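Clearing the Table: A Layout Study of Cups, Trays and Tape
Gleice Andrade and Marlene Barbosa
Marinho Project Report, submitted Monday, June 5, 2023

We wanted a project about a chore everyone knows, and getting cups onto a tray won easily. Marlene had the first idea – mark the work surface into big cells so that we could write down where every cup starts. We used blue masking tape on brown paper, and laying it took us most of a morning.

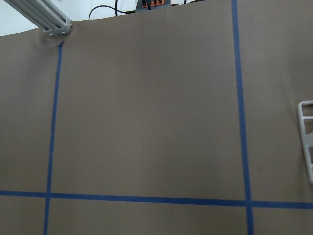 Why use tape when you could draw the lines with a marker? Tape can be lifted and moved, and we changed our minds about the cell size more than once before we were happy.

Our notebook has a page for each layout, 58 in all, and we loved filling it in! Each page gives the starting cell, the way the cup is lying, and where the tray goes.

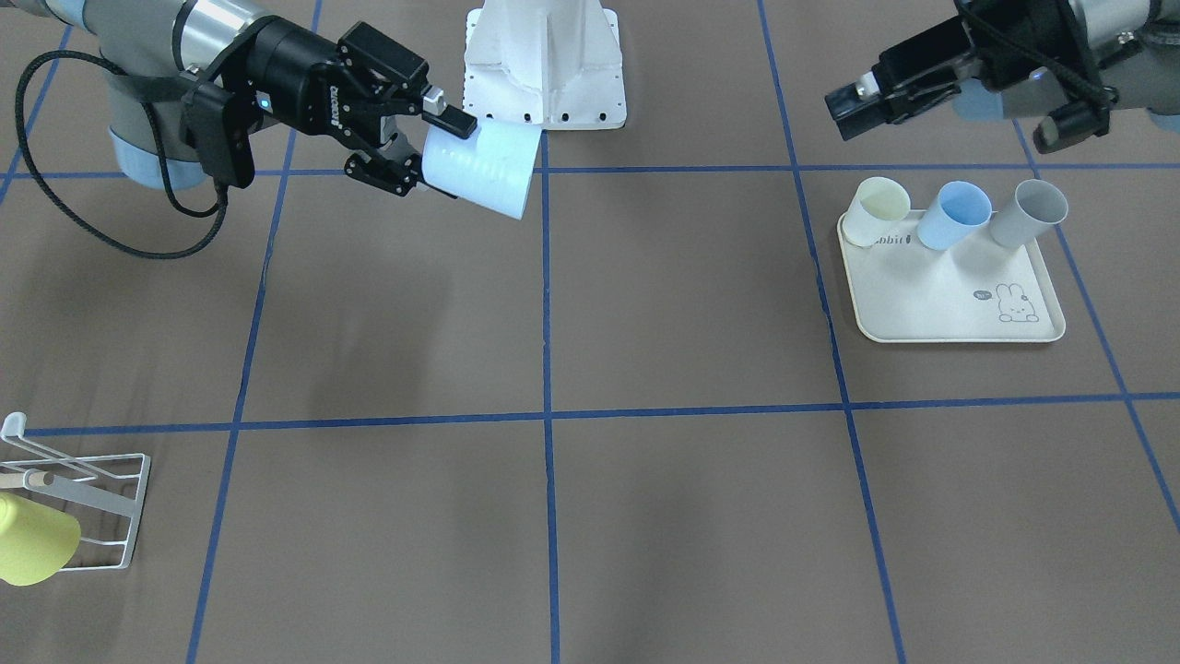 Cups on their sides turned out to be the most interesting part of the study. An upright cup only needs a cell name, but a tipped one needs a direction too. A pale cup held by the rim with its mouth facing down and to the side still has to be turned before it can stand on a tray, so we gave turning its own column in the notebook. Gleice later added a column for color.

The tray stayed on one side for most layouts. We tried other spots, but the notes got messy and we went back.
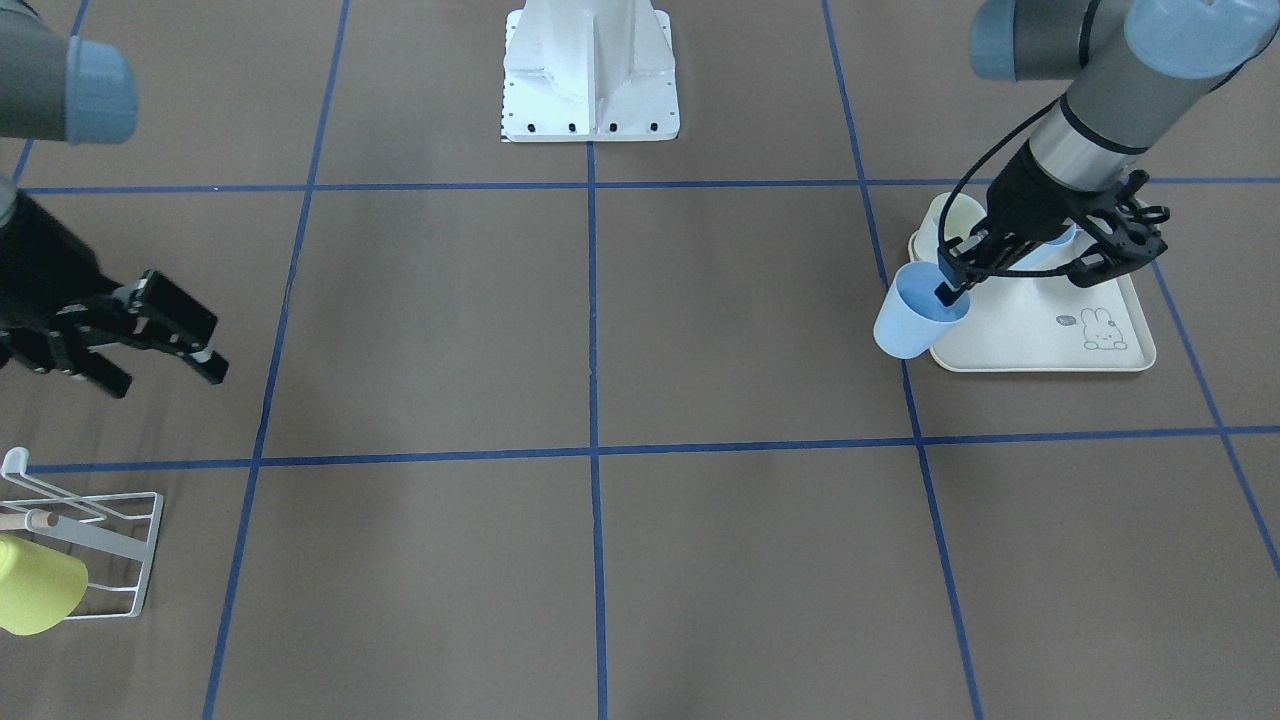 Figure 3. Light blue cup held by the rim over the left edge of the tray.

Color helped us more than we expected. With cups in different pastel shades we could write "pink" or "blue" and know which one we meant weeks later, even in Gleice's handwriting.

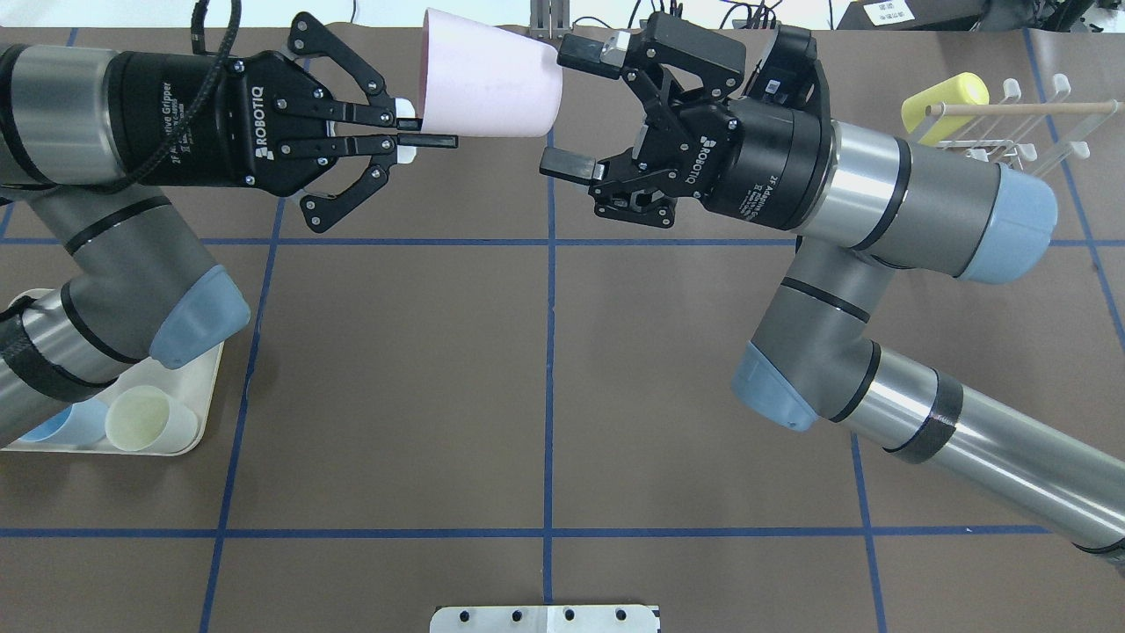
We also want to look at the order of the cups. Filling the far side of the tray first seems sensible, but our notes don't settle it yet, and in August we plan to run the last 8 layouts again in reverse order. Marlene would like to add bowls – we'll see if there is enough tape!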